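Moving my grandmother's plates without breaking any?
Posted in July by clestinton_renter

Okay so I'm moving to Clestinton on Friday and I own way too many painted ceramic plates. More than 600 miles in a rental truck! My sister says towels are fine. Are towels fine??

Bülent Soylu
Towels are okay for the cheap ones. I'd use paper for anything you love, and stand the plates on edge in the box, like records.
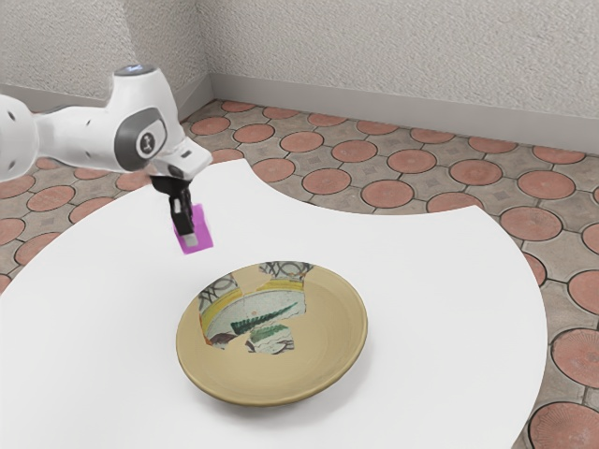

Kadir Polat
Member, Moving & Storage

I've moved five times and lost one saucer (my own fault, I was rushing). Small boxes only! Crumple paper in the bottom, wrap each plate by itself, then stuff the gaps till nothing rattles when you give it a gentle shake. I put mine on the truck last so nothing heavy ends up on top.

Comments

tekin_k: Grocery stores give away boxes if you ask in the morning.

Bülent Soylu: Liquor store boxes are sturdier, but check the size first.

clestinton_renter: Thank you!! Buying paper tonight.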